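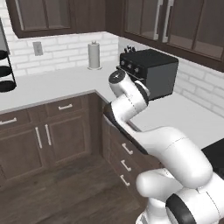 Rollard, the house-sitting site, will raise its yearly fee for sitters in March and drop its pay-per-stay option at the same time. Members were told by email this month. A full-year sitter membership will cost $138, up $25 from the present rate. Homeowners will go on listing for free. The company has also changed the form owners fill in before a listing goes live, and the kitchen now gets its own page, where the owner says what a sitter may use, from the countertop to the toaster oven, and what is off limits. Older listings can stay as they are until the owner next edits them.

Rollard said the form was changed after a survey of 600 sitters, in which unclear house rules came up more often than any other complaint. Pets came second. Under the new form, owners with animals must list feeding times, medication and the longest period the animal can be left alone.

The pay-per-stay option let people take a single sit without joining for the year. It was used mostly by retirees and remote workers trying out the idea before committing to it. Anyone who has already paid for a stay that begins after the change will keep the booking on the old terms.

Skinik, a smaller site that covers long stays only, said it has no plans to change its prices. It lists sits of a month or more, many of them in the beach towns near Figueroa and on the Irnavano coast, where owners tend to leave for the whole rainy season. Skinik has just passed 1,000 active listings.

Both sites require sitters to upload identification and at least one reference. Neither pays sitters, who stay rent-free in return for looking after the home and any animals. Owners and sitters settle utility bills between themselves, and Rollard advises putting that in writing before keys are handed over.

Rollard members whose renewal falls before the change will be charged the current rate for one more year. Renewal dates are shown on the account page.

Search this site Enter keywords Go

Contact us | Copyright, all rights reserved | Back to top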